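Fallberg Mending Circle
Progress report to the Varghese Fund
2024-10-21

Hi Padmavathi,

Here's the fall update you asked for, and I'm sorry it runs longer than the one page on the form (I tried!). Rajeshwari has the receipts and will send those separately, so this is just me telling you how things are going.

The short version is that we're busy. The drop-in sessions started up again in September after the summer break, and we've had 91 people through the door since then, which is more than we had for all of spring. A lot of them heard about us from the library newsletter. A few came in by mistake looking for the tax help desk and stayed to sew on a button, so I'm counting them too.

You asked about repairs. We've logged 361 items since the grant began. Most of it is what you'd guess: jeans, coat linings, backpack zippers, kids' school pants with the knees gone. Zippers are still the thing people most want to learn and the thing we're slowest at teaching. Deepika Kotian has started running a zipper table on its own at the back, and that has helped a lot, because the rest of us don't get stuck for forty minutes on one sleeping bag anymore.

The machines you paid for arrived in good shape. We bought five of them, plus the spare bobbins and the heavy needles, and came in a little under budget. One had a timing problem out of the box and the shop swapped it without any fuss. I'd like to spend what's left on a decent steam iron, if that's okay with you? The one we have leaks on people's shirts and I'm tired of apologizing for it.

Fabric donations have been a bit wild. We put out one small notice asking for wool and cotton scraps and got bags and bags of it. Youssra Abdelaziz took over the sorting and has set up a shelf for plaids, a shelf for plain cotton, and a bin for anything stretchy (the bin is full, please don't send us stretchy). The plaids go fastest. Everybody wants them for elbow patches and tote bags.

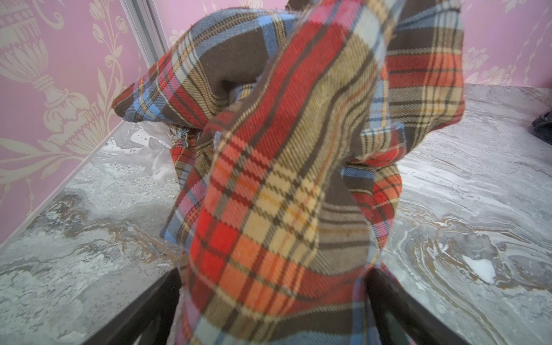 Red and orange plaid from the scrap collection.

The beginner course is the part I was most nervous about, and it's gone better than I thought it would. We had 20 places and filled them all. Perihan Dursun is teaching it and she is so patient! She has everyone do a hand-sewn patch before they're allowed near a machine, and there was some grumbling at first, but the patches look great and people have started showing them off. The course wraps up next month with everyone finishing one thing from their own closet. Two people have had to drop out because of shift changes at work, and we've offered them a spot in the next round.

Now the stuff that hasn't gone so well. The evening session at the Clustarley branch isn't working. The room is nice and the staff are lovely, but the last bus leaves before we finish, so people either rush off or don't come. I'd like to move it to late afternoon and try again for a couple of months before we give up on it. I also promised you a how-to booklet by now and it isn't done. The drawings are finished, the writing is about half there, and that half is mine, so you know who to blame. I'm hoping to have a draft to you before the holidays.

Truresari, the thread shop on Mill Street, has offered us a discount on thread if we put their name on the booklet. I said I'd check with you first. Is that allowed under the grant rules? I couldn't find anything about it in the letter.

For the next few months, we'll keep the drop-ins going, open sign-ups for the second beginner course, and get the Clustarley times sorted out. Come by if you can. Bring something with a hole in it, and let me know about the iron.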